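Right, a thread for anyone else with a teenager who has declared themselves Too Old For A Party but also very much wants a party 🧵

1/ My eldest turns fourteen in November. For years this was easy. You hired a hall, you put out crisps, someone cried, everyone went home with a bouncy ball. Then last year I suggested the hall and got a look I can still feel on my skin.

2/ So this year I asked what they'd like. "Dunno." Who would you like to invite? "Not loads." How many is not loads? 18. EIGHTEEN. I grew up thinking not loads was four girls and a video.

3/ First idea was the climbing place out at Jisdale. We've been before with cousins and it's brilliant, but the party slots are one hour on the wall and forty minutes in a room with no windows, and you have to use their food. I have eaten their food.

4/ I rang anyway (I'm thorough!) and the quote for the whole gang came to £447. That didn't include the grippy socks. You buy the socks separately, and you can't bring the ones you bought last time, even though I've got a drawer full of them.

5/ Second idea, bowling. Vetoed. Bowling is for "work people".

6/ Third idea, and I was quite proud of this one, an overnight camp in our garden. Vetoed by me about ten minutes later when I remembered November.

7/ And then the younger one, who is eight and wasn't even part of the conversation, said "why don't you do the murder one" and wandered off with a yoghurt. The murder one!! We'd done a little whodunnit at New Year with the grandparents and it was the best evening we'd had in ages.

8/ So that's what we're doing. A murder mystery tea at home, everyone in costume, three courses, one body. I've bought a kit called Death at Flavingate, which is set in a country house where everybody is horrible and owes everybody else money.

9/ The kit is for twelve. I've had to write six extra characters myself. So far I've got a disgraced vet, twins who aren't speaking, a piano tuner, a woman who claims to be a countess, and a postman who knows far too much. I'm having the time of my life.

10/ Food next, as that's what most of you will ask me about. I've gone off plates for teenagers. They put them down, lose them, take another one, and you find the first one behind the telly in spring. Big boards down the middle of the table and let them graze.

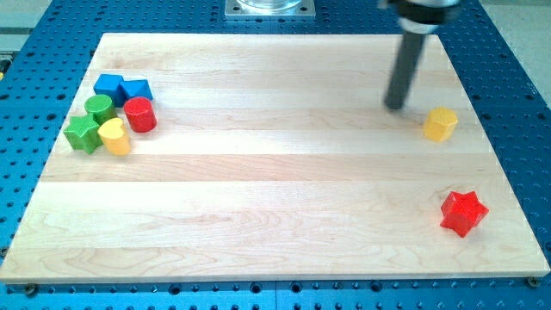 *Pale maple, nice long planks. My kind of board!*

11/ What goes on the boards: sausage rolls cut small, cheese in lumps (they don't want it sliced, I've learnt), grapes, those little pretzels, garlic bread, and one token pile of carrot sticks so I can tell the other parents there was veg.

12/ One board gets kept completely separate for the two who can't have nuts and the one who can't have gluten. It goes at the far end with its own tongs and I will guard it like a dragon. Please do ask when you send your invites, some parents won't say unless you do.

13/ Pudding is the victim. I mean it. The cake is going to be shaped like a person under a sheet, fondant over sponge with the feet poking out. I've had a practice go and it came out looking like a walrus having a lie-down, but the family ate it all the same.

14/ Costumes! I told everyone "wear something posh or something suspicious" and left it there. If you give teenagers a detailed costume list you'll get five messages from worried mums and one child who doesn't come. Keep it loose, and have a box of hats by the door for anyone who bottled it.

15/ Charity shops are your friend for the hat box. Ours has given me two bowlers, a fascinator, a feather boa that sheds like a spaniel and a monocle on a string. All of it together cost less than one pair of those socks, and no I'm not over the socks.

16/ The younger one isn't allowed at the table (house rule from the birthday person, very firmly put) and took this badly. So there's a new job: butler. The butler carries in the clues on a tray, says "a letter for you, my lord" and gets paid in cake. 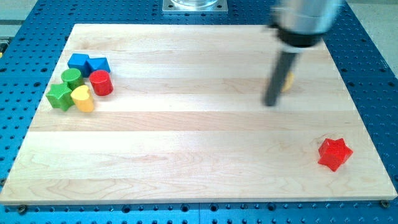
17/ We've been rehearsing "a letter for you, my lord" all week. At breakfast. Through the bathroom door. The accent started out posh and has drifted somewhere near Wales, and I've decided not to correct it.

18/ Timings, for the planners among you. Arrive at five, characters handed out at the door, first course and first clue by half past. Body found at six. Main course while they accuse each other. Cake at seven, then the big reveal. Pick-up at eight sharp, and I've put SHARP on the invite in capitals.

19/ Phones go in a basket until the body's found. There was uproar about this at home, so we've compromised. They can have them back for photos at six and then in again for the accusations. Ask me afterwards how that went.

20/ Music is a playlist of creaky old dance band stuff that I made while ironing. The teenager has asked to "look over it". There's a song on there by a band called Ilmont that got smuggled in while I was out of the room, and it is NOT creaky or old, but it's their birthday so it stays.

21/ A jigsaw for the early arrivals has also been a good shout in the past, even at this age. Ours is 1,000 pieces of a castle by Vondráček, very gloomy, very on theme. Leave it half done on a side table and don't mention it. If you say "ooh, there's a jigsaw!" not one of them will go near it.

22/ Money so far, kit and hats and food and all the fondant: £263. I know that isn't nothing! But it's a lot kinder than Jisdale, and I get to be in my own kitchen with a cup of tea when the shouting starts.

23/ What I still haven't sorted is party bags. Do fourteen-year-olds have party bags? I asked and got a shrug that could've gone either way. I'm leaning towards a big cookie each in a paper bag marked EVIDENCE.

24/ If you've done one of these with teens, tell me what you wish you'd known. And if anyone has a good name for a disgraced vet, I'm all ears, I need it by bedtime.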